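Cuaderno de taller — instalaciones eléctricas
marzo de 2021
Tiempo de lectura: 3 minutos

Seguimos con la vivienda de la calle de arriba, la del cuadro antiguo. Mariama Aryee pasó a primera hora a revisar el diferencial que salta por las noches. Medimos el aislamiento circuito por circuito con todo desconectado. Cocina, bien. Salón y dormitorios, bien. El circuito del patio da una lectura muy baja entre fase y tierra, así que lo dejamos suelto del cuadro y con etiqueta hasta localizar el tramo.

La sospecha es la caja de derivación junto al lavadero. La tapa no cierra, las regletas tienen óxido y alguien metió dos empalmes con cinta donde tenía que haber bornes. Oluf Egilsson propone cambiar la caja entera por una estanca y tirar cable nuevo desde ahí hasta las dos luminarias. Me parece bien. El tubo enterrado lo miraremos con la guía antes de prometer nada a la clienta.

Material pedido hoy a Tarker:
- cajas estancas con conos
- bornes de palanca de tres y de cinco
- 32 m de tubo corrugado reforzado
- prensaestopas, los de siempre
- un diferencial de 30 mA, tipo A

El pedido va con el número 2241. El de la semana pasada (el 930) llegó incompleto, faltaban los automáticos de 16. Reclamado por teléfono; dicen que salen con este. Apuntar en la pizarra cuando lleguen, que la otra vez estuvieron dos días en el estante sin que lo supiéramos.

El cuadro del local de Kirico está montado y cableado, falta rotular. Thirumalai D'Souza repasó el apriete de todos los bornes con el destornillador dinamométrico y encontró dos flojos en el peine de fase. Corregido. Repetir el apriete una vez colocado en pared, porque con el transporte algo se mueve siempre.

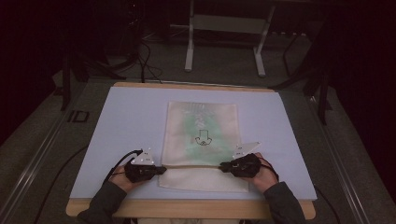

¿Se puede dejar el mismo diferencial para el alumbrado exterior y la cocina?
Conviene separarlos. Una fuga en el patio, con lluvia o humedad, tira también el frigorífico, y en esta casa es justo lo que pasa. Pondremos el exterior con su propio diferencial; en el cuadro hay hueco si quitamos el timbre viejo, que está sin uso.

Presupuesto para la clienta: 472 euros con material y mano de obra, sin contar zanja. Si el tubo enterrado está aplastado hay que hacer otro presupuesto, y así se lo ha explicado Mariama. Lo quiere por escrito. Lo redacta Akosua Nyarko y me lo pasa antes de enviarlo.

Otras cosas:

El comprobador de instalaciones marca batería baja nada más encenderlo. Puse pilas nuevas y sigue igual; los contactos están sucios. Limpiar y, si no mejora, mandarlo a revisar. Le toca calibración en agosto de todas formas. Mientras tanto usamos el de Mohammed-Awal Amegashie, que tiene las puntas largas — ojo con el cero, hay que compensar los cables antes de medir continuidad.

Bawa pide precio para cambiar las luminarias del portal por LED con detector. Falta saber si el temporizador de la escalera se queda o se quita. Llamar.

Pendiente para la próxima visita: guía pasacables larga, la escalera de tijera, dos tapas ciegas y el esquema unifilar corregido. El que hay pegado en la puerta del cuadro no coincide con lo instalado: pone cinco circuitos y hay siete.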